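News from the Saturday Robotics Club

By Nisreen Chidiac

Well, it has been a summer! When I sat down to write this I meant to send you all a quick few lines about the fall sign-up and be done before lunch, but then I started going back through my notebook, and there is so much in it that I'd rather give you the longer version. Put the kettle on.

For those of you who are new to the newsletter (and there are a good many of you, hello!), the robotics club meets upstairs at the Plevico building on Saturday mornings, ages twelve and up, with no experience needed and no fee beyond the supply box. We started out years ago with line-following cars and a lot of black tape, and we still have the cars, and the beginners still love them. But the older students have been asking for something meatier for a while now, and in June we finally gave it to them.

The summer project is called Grekala. The name came out of a long and very silly vote in which every student wrote down a made-up word, and Grekala beat Hamura by a single slip of paper. (Hamura went to the beginners' car team as a consolation, and they have painted it on everything they own.) The idea behind Grekala is to teach a robot arm to do small tidying jobs on a table by showing it how a person does them. You pick up a hand-held gripper, one for each hand, with a camera looking down over the fingers, and you do the job yourself while it records. Do that enough times, in enough slightly different ways, and you have something a computer can learn from.

I'll admit I thought the students would find this part dull. It is, when you get down to it, doing the same little chore again and again. What I hadn't reckoned on was how competitive they would get about doing the chore well. By the second Saturday they had a chalkboard going with columns for "smooth," "clumsy" and "what were you even doing," and I have been in all three.

The first thing everyone learns is that the grippers make you feel about three years old. You know perfectly well how to move a cup. You have been moving cups your whole life. Then you squeeze the handle, the two fingers come together a bit to the left of where you thought they would, and the cup goes over on its side. We spent the whole of our first morning on cups and sponges, and there was a great deal of laughing, and one of the parents who had come up to collect a younger brother ended up staying for an hour because she wanted to beat her son's score. She did, too, and he has asked me to leave his name out of the newsletter.

After that we moved to what the students call two-handers, the jobs where one gripper has to steady something while the other does the work. Folding a washcloth is a two-hander. So is getting the lid off a tub. These turned out to be a lovely lesson in talking to each other, as some of the pairs chose to take one gripper apiece, which makes everything harder and much louder. "Mine first, mine first, no, wait, yours" was the sound of most of July.

The list of jobs grew and grew. We set ourselves a target of 60 good recordings for each one, which sounded enormous in the beginning and then felt like far too few once people got the hang of it. For the washcloths we ended up with 65, and only stopped there when I needed to lock up. The cable jobs have been the slowest by a long way. A cable never lies the same way twice, it springs back when you let go, and if you pinch it too near the plug you can't turn it. We had a whole morning on cables that gave us 10 recordings we were willing to keep, and I thought there might be some long faces about it. Instead the group sat down on the floor with their sandwiches and argued about where the best place to pinch a cable is, and came back up with three different opinions and a plan to test all of them.

The notebooks have been my favorite part, if I'm allowed a favorite. Each student keeps one, and after every turn they write down what they tried and what they would change. At the start of the summer I was reading entries such as "it went bad" and "it went ok." Last week I read nearly a full page about the angle of a wrist. There was a diagram. There was a second diagram correcting the first one. I don't grade any of it, and I've told them so many times, but they hand the notebooks to me open at the right page all the same, and I do enjoy taking them home.

A word about the table, as I've had a couple of questions from parents. We use a plain white one because it makes small objects easy to pick out in the recordings, and we wipe it down at the start of each session. If your child has come home talking about "cleaning the world," that's what they mean, it's the job at the top of the checklist. Sleeves should be pushed up, bracelets off, and please, please, no glitter nail polish on recording days. It gets everywhere. I say this with love.

We also owe a large thank-you to Daher Hardware on the corner, who let us have a box of odds and ends from the back of the store at the start of the season: hooks, knobs, bits of pipe, a hinge or two. They make excellent things to practice on and the students have invented stories for most of them. If you're in there for paint or a new washer for the faucet, do tell them the robotics club says hello. 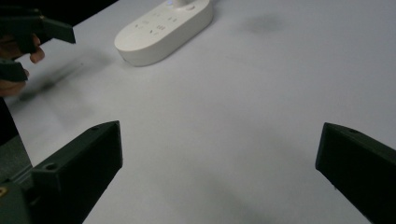 Two grippers at the white table, with the power strip just ahead.

The grippers themselves have taught us plenty. A few of the older students have become very interested in the shape of the fingers, and whether a different tip would be better for thin things such as coins and paper. There are sketches pinned up all over the back wall. One has a sort of duck's bill, another has a notch, and one looks to me exactly like a pair of oven mitts, though I've been told firmly that it isn't. We won't be changing anything in the middle of the project (you want your recordings to match one another, or the computer has a much harder time of it), but I've promised that the fall group can make a set out of cardboard and try them by hand to see which ideas are worth taking further.

Now, what comes next. The recordings will be sorted through over the coming couple of weeks. Sorting is a bigger job than it sounds! Every one has to be watched, given a plain name for what's happening in it, and either kept or set aside. We do this in pairs so that one person can say "I think you bumped the table there" and the other can say "I did not," and then they watch it again. I had expected to do most of it by myself in the evenings, with a cup of tea, but the students have claimed it as theirs and I'm under orders not to touch the folders.

Once that's finished we'll have our first go at teaching the arm. I want to be careful about what I promise, especially to the younger brothers and sisters who have been told they'll see a robot fold laundry. It may fold a washcloth. It may pick the washcloth up and hold it in the air for a while. Either way we'll learn something, and I'd like families to be there to see it, so we're holding an open morning on Sunday, August 15, 2021, upstairs in our usual room. Doors open at 10, and the students will be at the tables to show you their notebooks and let you try the grippers for yourselves. Grandparents are especially welcome. I have a feeling that anyone who has done a lot of sewing or fly tying is going to embarrass the rest of us.

If you're able to bring something for the snack table, fruit and crackers always go quickly, and we never have enough cups. Parking behind the building is tight on weekends, so please use the street if you can and leave the back spaces for anyone who needs to be close to the door. The elevator is working again (hooray) and the code is the same as before. Write to me if you've lost it.

Fall sign-up opens that same morning. There will be 20 places this time, split between the beginners' cars and the second round of Grekala, and returning students do need to put their names down again, even if you've been with us forever and I know your shoe size. If you're not sure which group would suit your child, come and talk to me and we'll work it out together. Some of our best recorders this summer were brand-new students who had never held so much as a screwdriver, and a few of our most experienced builders decided they much preferred the cars, and everybody was happy.

Lastly, a small request. We're looking for ordinary things to put on the table in the fall, the plainer the better: empty jars with lids, wooden spoons, old key rings, a dish towel you don't mind parting with, plastic containers of any size. Nothing sharp, nothing glass that's chipped, and nothing you'd be sad to see dropped, as it will certainly be dropped. There's a bin just inside the door with HAMURA painted on it in orange. The beginners did that while I was on the phone, and it's staying.

See you upstairs!

Nisreen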